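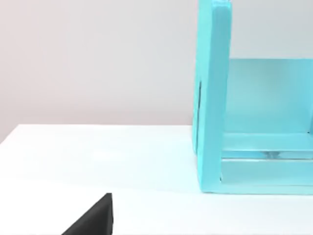
## Wrist cam policy ignores the shelf (Viltetti sim)

**gripwrench:** Trained on 2000 episodes. Turquoise shelf, white table, one black fingertip in view. Planner drives straight at the side panel like it owes money.

**okoth_fan:** Randomize your colors more.

**gripwrench:** I did. Same run, other extreme:

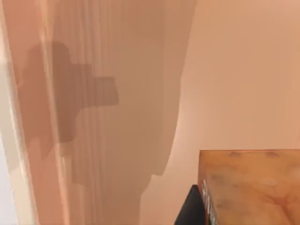
*Mostly finger, some wood, peach wall*

**mslint:** Disagree with okoth_fan. Color's fine. Mask the finger before the encoder.

**okoth_fan:** Masking hides contact. Enjoy your blind robot.

**gripwrench:** Trying the mask from step 1276. Back Monday.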